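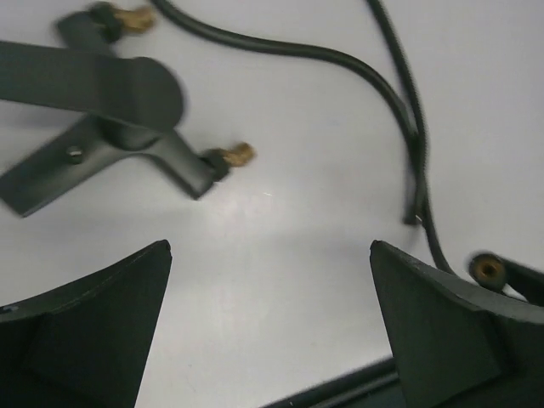 Parallel grippers are usually sold on force and stroke. On a bench with cables and small clamps, the shape of the last inch of the finger matters more, and the data sheets say little about it.

We compared two finger sets on the same arm over one working session at the Fudby test room. The first was the standard Onder pad, a blunt rectangular finger with a rubber face. The second was the Hrytsenko taper, an angular finger that narrows to a point. Both bolt to the same carriage, so the drive, the controller and the wrist camera stayed the same throughout. Each set was run through 30 attempts per task, with the parts placed by hand between attempts.

The tasks were plain. Pick a thin cable off a flat white table. Turn a clamp assembly by its bracket. Take hold of a brass thumb screw by the knurled end and hold it for 2 seconds.

Cable picking separated the sets quickly. A blunt pad has to come down flat, and its lower edge tends to push a thin cable away before the faces close. The taper reaches under the curve of the cable with less contact on the table. Where two cables run side by side, the pad nearly always took both. The taper could be steered to one of them, provided the approach angle was set by the operator and not left to the planner.

On the clamp the result was reversed. The bracket is flat and heavy for its size, and the pointed tips gave it room to pivot. The Onder pad held it square. Operators using the taper learned to drive deeper and grip with the flat inner face behind the tip, which worked but cost time.

The thumb screws were difficult for both. Knurled brass slips on bare metal at low force and marks rubber at high force. We settled on a closing limit of 825 in the controller's own units for the taper and 940 for the pad. These numbers are not comparable with other drives and are given only so that owners of the same carriage can start somewhere sensible.

Camera placement deserves its own note. The wrist camera looks out between the fingers, and both tips are in view. A wide pad hides the contact point in the last part of the approach. A tapered finger hides less. Lieselotte Grube, who ran the arm for most of the session, rated this above grip strength. "I can correct a weak grip," she said. "I can't correct what I can't see."

The Cella controller added one complication. Its default filter smooths the hand motion enough to make small corrections feel late. With the filter reduced, tip placement improved for both sets, and the taper gained more. Some blur remains in the wrist view during fast moves, and we would slow the arm before judging a gap from the video.

Wear was not measured. The taper's point is an obvious place for damage, and a shop that drops its fingers onto a hard table every day should keep a spare pair.

For cable work we would fit the taper. For brackets and anything with a flat side, the pad is still the better choice, and changing over takes four screws.

Contact the editorial desk | Copyright 2020. All rights reserved. | Back to top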